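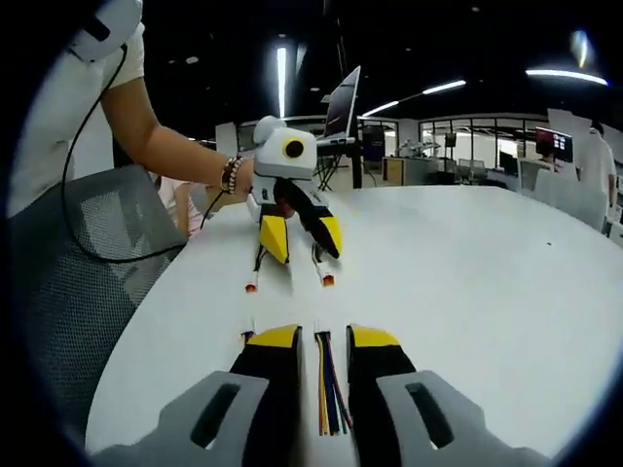 桌子该有圆角，这话我说了好些年，每回换办公室都要再说一遍，同事听得耳朵起茧。今年八月我们搬到新地方，我又说了一遍，这次总算有人听进去了，于是我想把道理写下来，省得以后再费口舌。

先说我自己吃过的亏。从前在Lestau上班的时候，用的是一张长方形的大桌，四个角方方正正，看着精神，摆进屋里也齐整。可是人从桌边走过去，总要拐弯，一拐弯，大腿外侧就撞上去了。撞一次不算什么，天天从那儿走，天天撞，青一块紫一块的，回家还得跟家里人解释半天。后来我绕着走，绕成了习惯，搬走很久以后，在空地上走路还会下意识往外偏一下，想想也好笑。

圆边的桌子就没有这个毛病。白色的台面，边沿弯成一道宽宽的弧，人坐在哪里都行，挤一挤还能再添一把椅子，谁也不用骑在桌角上。方桌坐到角上的那位，总像是临时来旁听的，两条腿不知道往哪边放，说话也不太敢大声。圆弧边上没有这样的位置，大家挨着坐，伸手就能够到中间的东西，递个小零件、扯根线，不必站起来绕半圈。我一直觉得，一张桌子让人怎么坐，多少也决定了人怎么说话。

当然有人反对。最常听到的一条是费地方。这话有道理，圆弧靠不紧墙，两张桌子拼在一起，当中总要空出一块，掉支笔进去得趴下来捡。我们当时看中一款Bellis的桌子，进深比旧桌多出不少，行政的同事拿着尺子量了一下午，脸色很不好看。可我要说，方桌省下来的那点地方，最后多半堆了纸箱，也没见谁真的拿来用。

另一条是价钱。Wovden报的圆弧台面是1000元，直边的那款只要600元，差出来的数目乘上一层楼，确实不是小数。我不管账，说这话难免显得轻巧，但桌子一用就是许多年，平摊到每一天，也就是一口茶的钱。何况直边的便宜桌子，封边常常先从角上翘起来，翘了就勾袖子，勾坏一件毛衣，这笔账又该记在谁头上呢？

颜色我也想唠叨两句。很多人怕白桌面不耐脏，宁可选深灰或者木纹。我倒偏爱白的，尤其是像现在流行的这种把顶刷成深色的大开间，头顶上黑沉沉一片，手底下再压一张深色的桌子，人到下午三点就要打瞌睡。白桌面亮堂，掉了细小的东西也好找，红的线、蓝的线、黄的线摊在上面，一眼就分得清。至于脏，脏了看得见才会去擦，深色桌面不过是把咖啡印子藏起来，藏着藏着，胳膊肘就黏住了。

椅子是配着桌子来的，不能不提。我主张用网背的，灰色就很好，不抢眼，夏天背上也透气。有人嫌网布单薄，要皮的，要厚的，坐上去像陷进沙发里，开会的时候舒服得直往下滑。做手上的活，人本来就要往前倾，厚靠背基本上碰不着，白白占着过道。Nonance那间样板间在705室，我去坐过2次，把皮椅和网椅都试了，下楼的时候心里已经有数。

还有线。桌上的东西越来越多带着线，长长的黑线从桌沿垂下去，方桌的直角最爱卡线，拖一下卡一下，再用力一拽，整套东西都跟着挪位。圆边上线是顺着滑的，来回走动也不容易绊住。这一点写在哪家的产品册子里都没有，我是用久了才体会到的，跟做家具的朋友讲，他们点点头，下一季照样推方桌。

我知道各家有各家的难处，屋子小的、预算紧的，用方桌也能把事情做好，我自己不就在方桌边上坐了那么多年吗。只是如果正好要换，尺寸也容得下，请务必先去圆边的桌子旁边坐一会儿，最好带上两三个同事一起，把平时要摆的东西也摆上去，聊一聊，伸伸手，站起来走两圈，再回来看报价单。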